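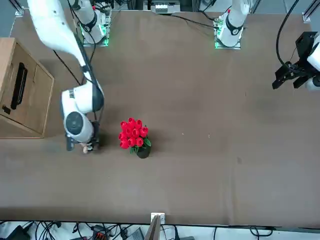

# Two-arm table: Friday check before club

Filled in by me, before anyone else touched anything. Same sheet as always, with my comments under each item because last term's ticks-only version told us precisely nothing when we went back to read it. Key: **OK**, **LOOK AT** (usable, but sort it soon), **STOP** (no power until fixed).

Project on the table this month: the Kisine task, which for anyone new means tidying small things up around a pot plant and a little cabinet without bashing either of them.

## 1. Before power

- [x] **Arm bases bolted down, no rock** – OK
 Gave both a good shove. The left one had a tiny creak in November and I was half expecting it again, but no, solid.

- [x] **Metal frame posts tight** – OK
 Hand tight all round. Please don't hang coats on the frame! I moved two off it this morning.

- [ ] **Cloth flat and clipped** – LOOK AT
 The brown cloth is wrinkled again, worst up near the bases. It's not dangerous as such, but a gripper finger coming in low can catch a fold and drag everything along with it, tulips included. Smooth it from the middle outwards and clip the back edge last. There's also a dark smudge over on the right half. I'd like it washed before the Skilard visit, if somebody's mum or dad has a big enough machine.

- [ ] **Cables clear of moving parts** – LOOK AT
 The black ones running across the top of the cloth between the bases are my main grumble. They're out of the way for the Kisine moves, but if you're teaching the arms anything new near the back, watch them. I've put a bag of Valtico clips in the drawer, so one evening we could do the lot properly.

- [ ] **Near edge of the table tidy** – LOOK AT
 Oh dear. It's spaghetti along there, right the way across, with the little white outlet box and the red and black module sitting in the middle of it. Nothing is frayed (I ran my fingers along every lead with the power off) but I'd want it lifted and tied before we let visitors lean over it. No drinks on that side, ever.

## 2. Power on, arms still

- [x] **Green lights at both bases** – OK
 Both came on straight away. If only one glows, switch off and fetch me, don't keep flicking it.

- [x] **Stop button works from both sides of the table** – OK
 Pressed it 3 times, arms held each time. Whoever is driving says "live" out loud and someone else keeps a hand by the button. I know it feels silly. Do it anyway.

- [x] **Speed limit set** – OK
 It's on 200 in the club settings and that's millimetres a second, for the people who asked. Leave it there for practice runs, even if you're running late.

## 3. Arms moving

- [x] **Right arm, slow reach down to the cloth** – OK
 Lovely and smooth. Cables along the outside of the link had enough slack at full bend, which was the thing I was worried about after we re-taped them.

- [x] **Right arm, pinch and hold** – OK
 Held the test piece for the full count with no slipping. Don't tighten the grip setting any further, the fingers are fine as they are.

- [x] **Left arm, parked high and empty** – OK
 It should sit up and well away from the flowers whenever the right one is doing the work. Have a look at the black cable looping over it too: if it's pulling straight rather than hanging in a curve, stop and bring the arm back in.

- [ ] **Cabinet clearance** – LOOK AT
 The right arm passes close to the cabinet's side. Run 49 on the log is the one where it nudged it, so please start from the saved Yu position and not from wherever the arm happened to be left. The handle and the catch both still work.

- [x] **Tulip pot upright and on its mark** – OK
 Yes, the pot is on the list. It's the first thing to go over, and then we lose half a session putting it back.

## 4. Result

Fine to run tonight, no STOPs. Four comments to sort plus the smudge, and I'd start with the near edge because it's the worst and needs two pairs of hands. Goggles are in the blue tub, long hair tied back, lanyards off – and whoever shuts down, write the last run number on the whiteboard before you go.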